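**Ticket 407 - Vavley cell, tabletop arm: work surface out of compliance with bench rules**

Status: open, pending re-check
Opened: 4 Oct 2026
Severity: 2
Rule set: Kurach bench rules, sections on surface condition, loose items and cable routing
Site: Breathnach lab, corner bench

**Summary**

Arm faulted during a pick task with a following error on the elbow joint. Controller stopped the arm and held position. No contact, no damage reported. On restart the arm homed without error, so the operator asked whether the run could continue. Answer is no until the items below are closed. The fault itself looks minor. The bench does not meet the start-of-run rules, and a log taken on a non-compliant bench can't be used to clear a fault.

**Setup at time of check**

- Controller: Teltance, stock firmware
- Payload limit set in config: default
- Speed override: 67 percent
- Task: single object pick, open mug as target
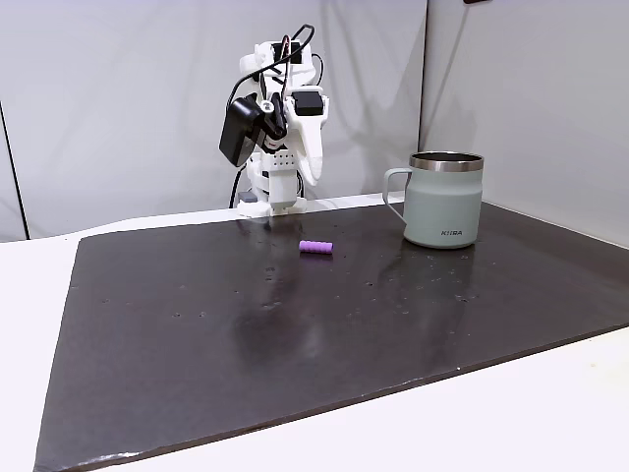

*Fig. 1 - Task layout, arm folded, pick object and mug on the mat.*

**Check 1 - Start posture**

Rule: arm starts folded, gripper clear of the work surface, nothing between the base and the first waypoint. Folded posture is fine. The purple pick object is lying a short distance in front of the base, which puts it inside the clearance zone for the unfold move. The zone was drawn up for a bare mat and the task file doesn't override it. Either move the object out or add a zone exception to the task file and get it reviewed. Do not edit the zone on the controller.

**Check 2 - Target container**

Rule: open containers used as targets must be empty and dry, and the handle must be turned away from the arm. The mug handle faces the arm. Turn it. Contents can't be confirmed from the side, so the operator needs to look inside and record the result in the run sheet.

**Check 3 - Surface debris**

Rule: wipe down before each session, no visible particles in the pick area. Fail. There are pale specks across the middle of the mat. This is a repeat finding from September. Same corrective action as last time: lint-free cloth, wipe from the back edge toward the front, then let the surface dry before power is applied.

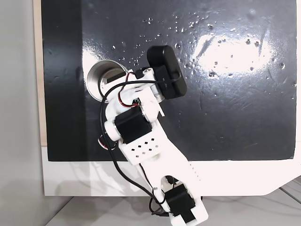
**Check 4 - Liquid on the surface**

Liquid gets its own section in the rules and is graded harder than dust. Any standing liquid inside the reach of the arm is a stop condition, with no waiver at operator level. The servos on this arm are not sealed, and the red and black leads at the wrist run in the open, so a splash has a short path to a connector. Droplets are scattered over the black surface here, mostly toward the top, with the arm extended over it. That meets the stop condition regardless of how small the drops are. Power off at the supply, not at the software stop. Dry the surface, inspect the wrist leads, then power up.

Second point under the same check: glare. The vision settings in the task file assume a matte surface. Bright reflections can be picked up as an object edge by the wrist camera and will shift the grasp point. Fit a matte cover or lower the overhead light and recalibrate. Either is acceptable - record which one was used.

**Check 5 - Cables**

Rule: slack must be tied back at each joint, no free loop at the wrist. There is a loop at the camera. Tie it back, then sweep each joint by hand with power off and confirm nothing goes tight at full extension. A cable pulling at the elbow would also explain the following error, so do this before swapping the servo.

**Actions**

1. Power off at the supply and tag the bench.
2. Dry and wipe the surface.
3. Inspect wrist leads, tie back slack, hand sweep all joints.
4. Turn the mug, confirm it is empty and dry.
5. Clear the unfold zone or submit the exception.
6. Run the unfold move 4 times at low speed, attach the controller log.

**Notes**

Do not replace the elbow servo on this ticket. If the fault comes back after step 6, open a new ticket and link it. Ticket stays open until the log is attached.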